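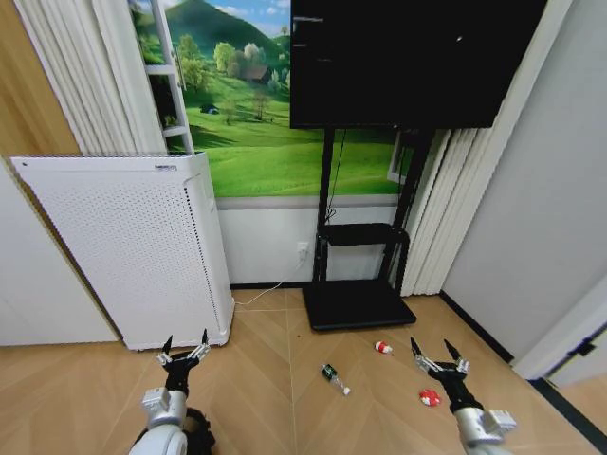
Selling used books on consignment at an independent shop - what split is normal?

Posted in Books and Bookselling

Melahat Özkan
I have 51 boxes of books from my late uncle, mostly local history, labor history and poetry in small press editions. A shop called Dustadier has offered to take part of the collection on consignment. They would keep half of each sale and pay me every 3 months. Anything unsold by the end of October comes back to me, and I have to collect it within two weeks.

The other choice is Zuvel, a dealer who offered $1,867 for everything, pickup included. I would like the books to go to people who will read them, but I also don't have much room and I work full time. Is half a fair share for the shop? And who pays if something gets damaged or stolen while it is on their shelves? The agreement they sent me is one page long and doesn't mention it.

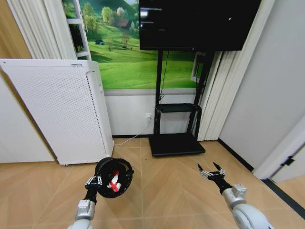 Black ring, red and white part inside

Prema
Half is normal for used books on consignment. I have seen shops keep 40 percent and I have seen them keep 60. The shop is giving you shelf space, pricing the books and dealing with customers, so I wouldn't argue much over the split.

I would argue over the missing parts. Before you hand over a single box, get these in writing:

A list of titles with the asking price of each one.
Who can lower a price, and by how much, without calling you.
Who covers loss, theft and water damage. Many shops say the owner does. If so, check whether your own insurance covers items stored somewhere else.
What happens to your books and your money if the shop closes or changes hands.

The last one matters more than people think. I had poetry in a shop that shut down and it took me most of a year to get paid.

As for the dealer, work out what is in the boxes first. If the small press items are first printings in good shape, a few of them could be worth a good part of that offer. Look up sold prices - asking prices online don't mean much. You could also pull out the best two boxes for consignment and ask the dealer for a new price on the rest.

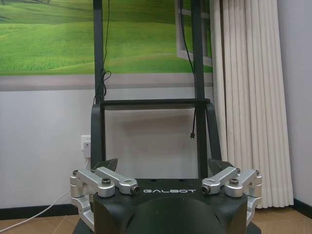 GALBOT lettering on the black base

Tôn
Take the cash. I did consignment with around 2,000 paperbacks once and hauled most of them home again. Local history does sell if the shop is in the same area though, so ask them what they sold last year.

Melahat Özkan
Thanks both. I've asked the shop to add a line about damage and a title list. Still waiting to hear back from them. I'll go through the poetry this weekend and look up the sold prices.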